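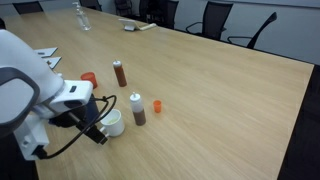 GRANTEE REPORTS | Community Health

Mar 8, 2024

Print this page | E-mail this page

Blood Pressure Outreach, Gotance and Jugah: Progress Report to the Plakitz Fund
Prepared by Yanti Purba, Project Coordinator

When we last reported, in November, the project had two blood pressure cuffs, one working printer and a great deal of confidence. We now have nine cuffs. The printer has gone the way of the confidence, but screening is ahead of where we said it would be.

Screening

Our target for the grant year was 1000 adults screened at least once. As of the end of February we had reached 1780. Before anyone frames that figure, a good share of it came from the Gotance fall market, where we were given the spot between the kettle corn and the restrooms. Attendance was excellent. Readings taken right after kettle corn were repeated after a five-minute rest, as the protocol asks, and only the second reading was recorded.

Jugah has been slower. We opened there on Tuesday-style clinic hours, mornings only, in a town where most people start work at six. The people who came were retired, cheerful and already taking their medication. We moved to evenings in January and the line has looked a lot more like the town.

Follow-up

This is the part of the report I would skip if I were allowed to. Finding high readings is easy; getting someone in front of a clinician within a month is the job we were funded for, and we are behind on it. The clinic in Jugah is booking up to 12 weeks out for new patients. We have asked for a block of held appointments and received a warm letter about the value of partnership. A second request has gone in with actual dates on it.

In the meantime our two nurses are making check-in calls. People pick up more often when we call from a local number, a discovery that cost us six weeks and one phone contract.

Records

We switched to Ruster for tracking referrals in December. It does what we need, once you accept that it believes every patient was born on January 1 until told otherwise. Old paper forms are entered through the end of October. The rest are in a box, and the box is on my desk, where I can't avoid it.

Budget

Spending is on plan except for printing (over) and travel (under — the van was in the shop for most of January). We ask to move $1000 from travel to interpreter hours, which ran out in Jugah almost as soon as the evening sessions began. A revised budget sheet is attached.

Next quarter

Held appointments in Jugah, or a written no. Home cuffs on loan, starting with people who have had two high readings. The box.

Contact us | Copyright 2024 | Back to top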